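About Flevell

Flevell packs and supplies boxed stationery for schools, training rooms and small offices. We started with one product, a pen and pencil set sold under the name Nekimitz, and still pack it. These days most of our work is made-up boxes: a customer sends a list, we put the items together in a small box with a hinged lid, and the box goes out ready to be handed to a student or a new staff member.

What we pack

The Dretura is our smallest box and the one we are asked for most. It holds a marker or two, an eraser and a pad of sticky notes. The lid stands up by itself when opened, so the box can sit on a desk and be used as a tray. Last year's catalogue listed 341 separate items that can go in a box, from whiteboard markers to bulldog clips. We dropped the glitter glue in May and don't plan to bring it back.

The Katayama is a larger box for art rooms. It takes full-length rulers up to 30 cm and A5 pads. It is not suitable for scissors with blades over the standard classroom length, and we will ring you if your list has them on it.

We also refill. Send back your empty boxes and we will wipe them out, replace missing contents and return them. Cracked lids are replaced at cost.

How a box is put together

Every new box starts as a sample. One of us lays the items out on paper, works out which way they face and checks that the lid closes flat. Markers are stored lying down, and we pack them that way too. A marker kept tip-up for a term tends to dry out, and that was the most common complaint we had in our early days.

Once the sample is agreed, it stays within reach of whoever is packing until the order is finished. Boxes are packed at a table, one person to a box, and the tables are cleared between orders. Offcuts and odd pens go into a tub under the stairs and are given to local kinders at the end of each term.

A second person opens and checks every tenth box. If anything is missing, the whole carton is opened again.

Where we work

We moved into our current building 3 years ago. Our old unit was a single low room with a roller door, cold in winter and noisy all year. We now have a ground floor for packing and sampling, and an upper level that runs around it behind black railings. Overall it comes to around 1175 square metres, more than we needed when we signed the lease and about right now.

The shelving is white and so are most of the tables. We put large sheets of paper over the tabletops when sampling, as ink marks are hard to get off a pale surface and small parts show up better on plain white. Chairs are on wheels and end up wherever the last job was.

Visitors are welcome by appointment. Please wear closed shoes and report to the front desk first. There are 2 visitor parking spots, both on the left as you drive in. Large trucks should use the rear lane.

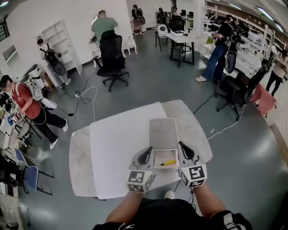
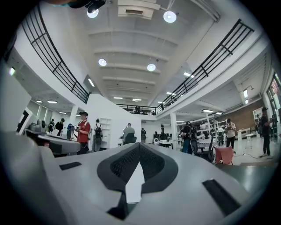
Can we supply our own pens to go in the boxes?

You can, provided they reach us before the sample is made. Send a few spares with them, and let us know the barrel colour and whether the caps come off easily. We charge the normal packing rate and return anything left over with your order. Pens that arrive after the sample has been agreed may mean a new layout, and that usually adds a week.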